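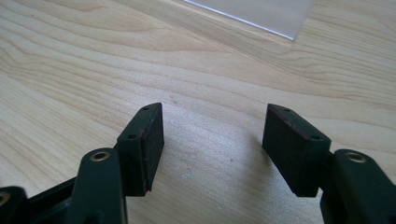

The Blond Table at Drever Street: A Small Gallery

Welcome, and thank you for stopping by this page, which has taken me far longer to put together than I like to admit. I have been meaning to write up the table since October, when the last coat of oil went on, and every time I sat down to do it I ended up running my hand along the top again and forgetting what I had come for. If you have ever lived with a big plain piece of pale wood, you will know how that goes.

The photo at the top is all about the grain. It runs on a long diagonal, up from the lower left toward the upper right, with darker tan stripes through the pale blond, and in the upper half it breaks into those wavy rings that always make me think of a hiking map. I have spent whole cups of coffee following one of those lines with a fingertip, losing it, and starting over.

How it came to us

The table came out of the old Flonmont workshop, where it spent years under a stack of catalogs and a truly terrible brown varnish. We bought it for 80 dollars, which felt like a lot that afternoon and feels like very little now. Getting it home was its own adventure (two blankets, one borrowed van, and a stairwell that was clearly designed by somebody who ate standing up), and for the first month it simply stood against the wall while we argued kindly about what to do with it.

It is 64 inches long, just right for the spot by the window. We did think about trimming it down for the smaller room, and I am so glad we kept putting that off, as the cut would have gone straight through the prettiest part.

Sanding and oiling

Most of the work was sanding. We started coarse to get the varnish off, slowed right down once the pale color began to come through, and then kept going with finer and finer paper. A neighbor told us to stop well before 1000 grit, and that was good advice – the oil wants a surface it can get into, and a top polished like glass would not have suited this room anyway.

The oil is Avora, the clear one, put on thin with an old cotton T-shirt and wiped back after a quarter of an hour or so. We gave it three coats with a good long wait between them. I was nervous that it would turn the wood orange, having had that happen with a bookshelf years ago, so we tried it on the underside first and lived with the patch for a week before doing the rest.

Living with it

People ask whether we worry about marks, and of course we do, a little. Hot pans go on a trivet, spills get wiped up when they happen, and the good tablecloth comes out when the whole family descends on us. Otherwise it gets used for everything: homework, bread dough, sorting the mail, fixing whatever has come apart that week. A damp cloth in the evening and a fresh wipe of oil when the wood starts to look thirsty is all the care we give it.

Next up are the chairs, which we found through the Tomić sale and which do not match the table or one another. I have started on the first one and the seat is proving stubborn – more on that when there is something to show.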